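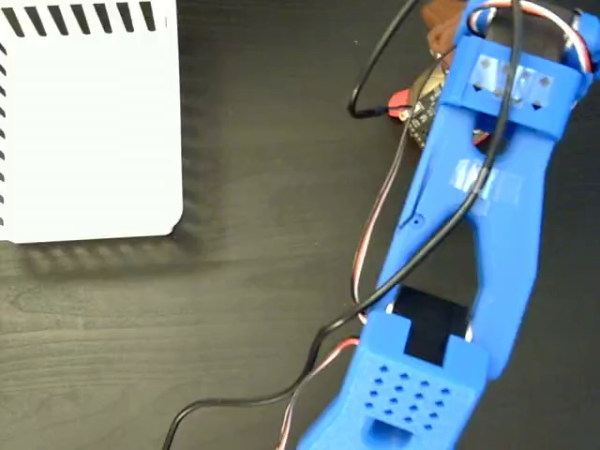 Podby Community Boards > House and Yard > Heating, Water and Power

Reading time: 4 minutes

We use cookies to keep you signed in and to remember which threads you have read. Accept / Manage settings

Well pump pressure dropping overnight

millroad_west
20th August

We moved to a place outside Flenness in February and it's our first time on a well. Drilled well, submersible pump, pressure tank in the basement. Everything was fine until a couple of weeks ago. Now I hear the pump kick in at night when no one is using water. It runs for a minute, stops, and does it again an hour or so later.

The paperwork from the previous owners says the well is 174 feet deep and the pump was replaced, but it doesn't say when. The gauge reads normal during the day. No wet spots in the basement. I've checked both toilets and the outside tap.

What should I look at next, and is this something I can do myself?

gravelpit
You have water going somewhere. Either it's leaking on the house side or it's going back down the well past the check valve. Shut the valve between the pressure tank and the house before bed and write down the gauge reading. If it has dropped by morning, the problem is on the well side. If it holds, it's in the house.

Don't trust looking at the toilets. Put food colouring in the cisterns and leave them for an hour.

tamarack_lane
Agree with the valve test, but I'd check the tank first. Turn off the breaker to the pump, drain the tank completely, and put a tire gauge on the air valve at the top. It should be 2 psi under your cut-in pressure. Ours had gone down to 14 and the pump was short cycling all day.

gravelpit
A low air charge makes the pump cycle when you draw water. It doesn't make the pressure fall when everything is off. He said no one is using any.

tamarack_lane
He said he doesn't think anyone is using any. With a waterlogged tank it only takes a small drip to bring the pump on, and with a good tank you'd never hear it. So it could be both. It's a free test and takes twenty minutes.

millroad_west
I'll do both. Do you have a water softener in mind as a possible leak? There's one here, a Rallis, and I haven't touched it except to add salt.

gravelpit
Yes, and I should have said so. If the softener valve doesn't seat properly it runs a trickle to the drain around the clock. Pull the drain hose out of the standpipe and hold it over a bucket. Put the softener on bypass for the valve test as well.

sedgewick77
Just call a well company. People on here spend three weekends testing and then pay for the service call anyway. If the check valve is at the pump, the whole thing has to come up, and you don't want to be doing that by hand at that depth.

tamarack_lane
A service call out to Flenness was $180 before they opened the truck, last time I had one. I'd want to know which side of the valve it was on before I paid that.

sedgewick77
Fair enough. But if it's the well side, stop there. I've seen pipe dropped down a well, and fishing it out cost a lot more than the call.

millroad_west
Update. Breaker off, tank drained, air was 31 with a 40 cut-in. Pumped it back up to 38. Then I shut the house valve overnight and it lost 4 psi by morning. I bypassed the softener too, and its drain hose was dry in the bucket.

gravelpit
Then it's the well side. Could be the check valve, the pitless adapter or the line between the well and the house. Is there any soft ground along the trench?

millroad_west
Can't tell. It has rained most of the week.

tamarack_lane
Take the well cap off with the power off and listen while the system is at pressure. If you hear water trickling down inside the casing, it's likely the adapter. Ours was only the O-ring. Wash your hands first and keep dirt out of the casing.

sedgewick77
And shock the well after anyone has been in it, then send in a water sample. The fellow from Lakik who did mine left that part to me and didn't mention it.

millroad_west
I can hear trickling. Booked someone for next Thursday and told them it's probably the adapter. They asked for the well record, so I'm digging that out tonight. Leaving the breaker off overnight until then — we fill a couple of jugs before bed.

gravelpit
Good. Ask them to look at the wire splices if they do end up pulling the pump.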